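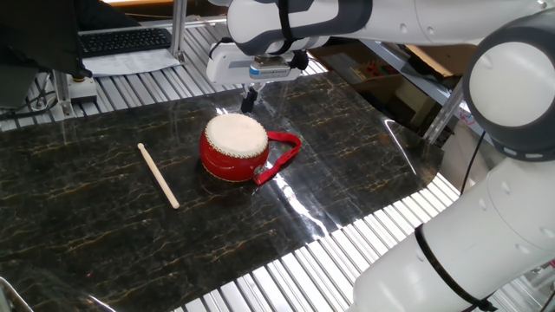
2 min read

We use cookies to remember your settings. Accept | Manage

4. Fitting and tensioning the strap

This section covers the Oravec clip-on strap for small hand drums and toy drums. Read section 3 first if the drum is new, as the skin needs to settle before you hang any weight from the shell. A fabric strap that came with the drum can stay on if the stitching is sound.

1. Lay the drum on a soft, flat surface with the playing side up.
2. Find the two fixing points on the shell. On older Grotley drums there is only one, and you will need the adaptor (part 402).
3. Push the clip through the fixing point until it clicks.
4. Thread the strap through the buckle from the back. Leave a tail of at least 48 mm.
5. Put the strap over your shoulder and adjust it until the drum rests just above the hip. For a child, set the length to 90 cm and shorten from there.
6. Pull down firmly on the strap twice. If the buckle slips, rethread it.

Note: new straps stretch a little. Check the length again after the first few sessions.

CAUTION: Do not hook the clip under the tacks that hold the skin. They are not made to take a load and the skin may tear.

CAUTION: Never leave a young child alone with a strap around the neck.

Cleaning

Wash the strap by hand in cool water and dry it flat. Take it off the drum first. Wipe the shell with a dry cloth and keep polish away from the skin.

Spare clips and buckles are sold by the Flallton shop. Orders placed before March used the old buckle, which does not fit this strap.

Text: Capucine Huet. Revised 22nd April.

Filed under: Manuals, Hand Drums, Care and Repair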